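lollby-cues: README

Cue sheets, mixer notes and lyric slides from the Lollby youth nights, put in one place so the next person on the desk doesn't have to start from nothing. Read the limits section before you copy anything. I have seen too many of these packs passed between congregations as if they were finished products, and this one is not finished.

What's in it

There are 27 cue sheets, one per night, as plain CSV. Each row has a cue number, the song or talk it belongs to, a trigger ("last chorus, second line"), and what was supposed to happen on lights, sound and screen. Supposed to. The column called `actual` was filled in afterward by whoever was on lights, and it is blank on nine of the sheets. I would trust the sheets with something written in `actual` and treat the others as wishes.

The `slides` folder has 3559 lyric lines split the way we split them on screen, without the song text itself. You get line lengths, break points and the font size we used. We don't own the words and neither do you, so please stop asking for them.

`patch.txt` is the input list. It matches the Dullov stage box as wired in March. If your stage box is wired some other way, the file is no use to you beyond the order of the drum mics, and even that is a matter of taste.

How it was put together

Tatsuya Minami typed up the paper sheets. I checked them against the desk's own show files where those still existed. Where the two disagreed I kept the paper version and put `conflict` in the notes column. You will see that word a lot in the sheets from the Bastley hall, where the desk had an old scene saved over a newer one and both had the same name.

Times are from song start, in seconds. Don't line them up with a recording. Bands speed up, and ours sped up more than most.

Limits

- One room size. Bastley and Lollby are both long and low, and the light levels will look silly anywhere with a high ceiling.
- The haze settings were a guess every single night.
- `energy`, a score out of 100, was added by a former coordinator who believed you could measure a room. I left it in so old scripts don't break. I would not build anything on it.
- The Karagiannis import script drops any cue with a comma in the trigger. It does this without a warning. Open the CSV by hand and compare.

People will tell you a tighter cue sheet makes for better worship. Maybe. I have run nights off the back of an envelope that went fine, and I have run this pack to the letter with the bass channel muted for two songs. 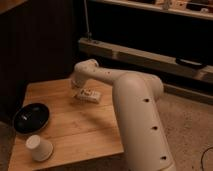 Last changed: 06/03/2019

Using it

Copy `template.csv`, delete our cues, and write your own. Reuse is free for any congregation or school. If you sell it to somebody, I'd like to hear what they thought they were buying.

Comments

deskmouse: The comma thing got us too. We lost the whole closing song. Could you swap to semicolons?

pvl_audio: Is `energy` per song or per night? The sheets seem to do both.

> Both. See above about not using it.

marnie: Patch list was handy, thanks. Our choir mics are in a different order but the drum part worked as is.

deskmouse: Semicolons break it as well, never mind.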